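Week 5 handout: putting together an equipment budget for a robot cell

Hi all – these are my notes from the Thu 21 October session, tidied up a bit. I talk fast, so if you missed something, it's probably in here!

Start with the job
Before you open a single catalog, write one sentence about what the cell has to do. Kacper Pawłowska's group wrote "pick up kitchen containers and put them back on a counter", and I love that sentence, you can budget from it. "A flexible manipulation platform" gets you a quote twice the size and a headache in June.

The arm is the easy line
Everyone prices the arm first and then relaxes. Please don't! In the Grendley plan we went through, the arm was one line out of 9, and the small stuff (cables, brackets, frame parts, lights) ate up far more of our discussion. Put in:
- gripper, plus spare fingers
- wrist camera and its mount (a printed housing is fine, but somebody's hours go into it)
- extrusion for the frame, and the brackets I always forget
- monitor and computer for each station
- things to pick up. Clear plastic is hard for cameras, so buy some early and find out how bad it is.

Shared floor or own room?
Neighboring cells can share lighting and a spare arm, which saves real money. They also share noise, and people walk behind your work all day. Price both versions and bring me the two totals.

Lead times
Bruvix quoted us 60 days for a gripper and Pusberg quoted 248 for a full cell (yes, I asked twice). Put the order date next to every price on your sheet – a cheap part that turns up after the term ends is no use to you. 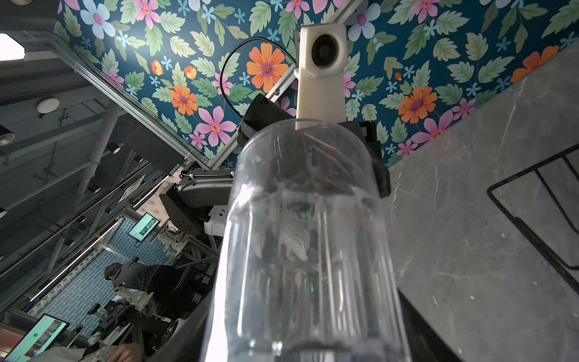
Homework
Fill in the Mwakalinga template for a two-arm cell. Keep cables and connectors on their own line, mine came to 178 dollars last time and I'd guessed half that. Bring a printout, I like to scribble on them.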